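Best way to get a late parent's political memoir into print?
Posted 30 August 2020

My mum sat on the Sindstead council from 1988 and typed up the whole lot before she died. It's 1061 pages, mostly about the Bustos Road rezoning and who wasn't speaking to whom. I'd love to get it down to something the library would shelf and a few locals might read. Do I hire an editor first or go straight to a printer? And should I worry about the councillors she names? Two of them still live in my street!
Graciela Barrientos

Rident
I did this for my uncle, who was a state backbencher for one term and never got over it. Get an editor first, definitely. Ours cut nearly 600 pages (my aunt cried, then admitted she'd skipped those bits) and the book was miles better for it.
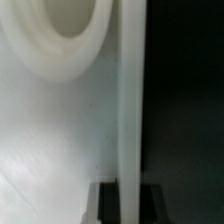
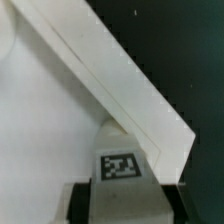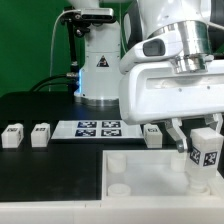
On the councillors, pay for an hour with a solicitor who does defamation before you show the manuscript around. Anything already in the council minutes is easier to stand behind, so note the meeting beside each story as you go. For the cover, keep it plain. We went for a flat colour behind the title, a strong green like the backdrop in the last photo, and it's easy to find on a shelf full of navy political spines. White lettering, her name bigger than the title if people round there remember her. Oh, and leave a couple of the petty feuds in — they're what everyone at our launch wanted to talk about.

greltbridge_reader
Just print it. My club did one at the copy shop in Greltbridge, spiral bound, no dramas. Family history people will read anything.

Maypole
I'd go halfway between those two. Print 2 full copies exactly as she typed them, one for you and one for the local studies room if they'll have it, then do the short version at your own pace. I started on Dad's campaign diaries in May and I'm still only up to his first preselection, so don't let anyone rush you. Ask the librarian what they need for the catalogue too — ours was fussy about an index and I had to go back and make one. Also, have a yarn with the two in your street before they hear about it from someone else. One of Dad's old rivals ended up lending me a box of how-to-vote cards.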